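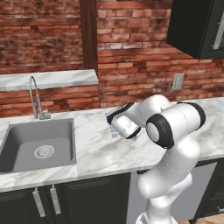
4월부터 우리 팀 일하는 방식이 완전히 바뀌었다. 쓴다 쓴다 하고 미루다가 퇴근 버스에서 급하게 씀. 오타 있어도 이해해 주시길.

회사는 Lostano. 주방 정리 보조 로봇 동작을 검증하는 일을 한다. 나는 원래 동작 검수 담당이었다. 시뮬레이션 주방에서 팔을 움직여 보고, 집었는지 못 집었는지, 어디에 부딪혔는지 보고 엑셀에 적는 일. 하나 보고 적고, 또 하나 보고 적고. 3년을 그렇게 했다.

그러다 Nudent가 들어왔다. 사내에서 만든 자동 판정 도구. 밤새 시뮬레이션을 돌리고 알아서 성공, 실패, 보류로 나눠 놓는다. 아침에 출근하면 결과가 쌓여 있음. 첫날 쌓인 게 799건이었다. 우리가 손으로 보던 시절엔 넷이 붙어서 2주는 걸렸을 양이다. 모니터 보면서 다들 말이 없었다. 좋은 건지 나쁜 건지 모르겠는 기분. 누가 "그럼 우리는 뭐 해요?" 하고 물었는데 팀장도 바로 대답을 못 했다.

첫 주는 그냥 어수선했다. 할 일이 없는 것 같은데 또 바쁨. 799건 중에 628건은 도구가 판정을 끝냈고 나머지가 우리 몫인데, 이 나머지가 문제다. 쉬운 건 기계가 다 가져갔으니까 남은 건 전부 애매한 것들. 예전에는 어려운 거 하나 보고 쉬운 거 열 개 보면서 머리를 식혔는데 지금은 종일 어려운 것만 본다. 오후 세 시쯤 되면 눈이 뻑뻑하다. 건수는 줄었는데 더 피곤하다고 했더니 위에서는 잘 이해를 못 하는 눈치였음. 숫자로는 줄었으니까.

애매한 게 뭐냐면, 예를 들어 손끝이 컵에 닿은 건지 스친 건지. 화면 각도 하나로는 모른다. 손목이 물체를 가려 버리면 특히 그렇다. 도구는 물체 좌표가 조금만 움직여도 접촉이라고 잡는데, 사람이 보면 그냥 떨림인 경우가 있다. 반대도 있고. 조리대 모서리 근처는 아직도 우리끼리 의견이 갈린다. 투명한 물체도 마찬가지. 이건 기준표를 다시 써야 할 것 같은데 다들 바빠서 미루는 중. 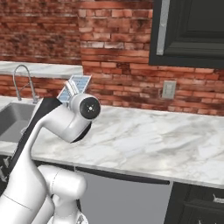 그래서 요즘은 다른 각도 화면을 두 개씩 띄워 놓고 같이 본다. 이건 좋아진 점. 전에는 시간이 없어서 각도 하나만 보고 넘긴 게 많았다. 나도 그랬다. 반성.

바뀐 거 또 하나는 자리 배치. 원래 한 줄로 앉아서 각자 화면만 봤는데 지금은 둘씩 붙어 앉는다. 보류 건은 무조건 두 사람이 보고, 의견이 다르면 이유를 적어야 함. 처음엔 귀찮았는데 하다 보니 이 시간이 제일 일 같다. 옆자리 선배가 팔꿈치 관절 꺾이는 것만 보고 "이건 다음 동작에서 막힌다" 하는데 진짜로 막히더라. 이런 게 엑셀 칸에는 한 번도 안 적혔다. 적을 칸이 없었으니까.

싫은 점도 적어 둔다. 대시보드. 누가 몇 건 봤는지, 도구 판정이랑 얼마나 일치하는지가 다 뜬다. 내 일치율은 지난달 88퍼센트. 이게 높은 건지 낮은 건지 아무도 설명을 안 해 준다. 일치가 높으면 그럼 나는 왜 필요하지? 낮으면 내가 틀린 건가? 회의 때 물어봤는데 "참고용"이라고만 함. 참고용인데 왜 이름 순으로 줄을 세우는지는 모르겠다. 몇몇은 벌써 도구 판정 먼저 보고 거기 맞춰 누른다. 그 마음 이해는 되는데 그러면 검수를 하는 의미가 없지 않나.

사람 얘기. 우리 층 인원이 24명이었는데 잘린 사람은 없다. 이건 확실히 써 둠. 대신 몇 명이 Simard 쪽 프로젝트로 옮겼다. 본인이 원해서 간 사람도 있고 아닌 사람도 있고. 계약직 충원은 멈췄다. 그러니까 없어진 건 사람이 아니라 빈자리인데, 예전 같으면 그 자리로 누가 들어왔을 거다. 나도 그렇게 들어왔다. 그 생각을 하면 좀 마음이 그렇다.

교육은 이틀 받았다. Plustcombe라는 데서 만든 온라인 강의였는데 절반은 버튼 설명. 정작 필요한 건 도구가 왜 그렇게 판정했는지 읽는 법인데 그건 우리끼리 점심시간에 모여서 알아냈다. 로그 파일 여는 법 정리한 메모를 공유 폴더에 올려 뒀으니 같은 팀이면 보세요. 파일명 이상해도 그게 맞음.

개인적으로는 스크립트를 조금 배우기 시작했다. 보류 건만 뽑아서 비슷한 것끼리 묶는 정도. 어제 처음으로 에러 없이 돌아갔는데 혼자 좀 신났다. 예전 방식으로 돌아가고 싶냐고 물으면 그건 아니다. 하루 종일 똑같은 칸 채우던 거, 손목도 아팠고. 다만 바꾸기 전에 우리한테 한번 물어봤으면 훨씬 나았을 거라는 생각은 계속 든다. 보류 기준 같은 건 우리가 제일 잘 아는데 도구 다 만들고 나서야 물어봤으니.

다음 달에 판정 기준 회의가 있다. 대시보드 얘기 다시 꺼낼 생각. 손끝 접촉 기준도. 내릴 데 다 와서 여기까지. 로그 메모는 주말에 좀더 고쳐서 다시 올릴게요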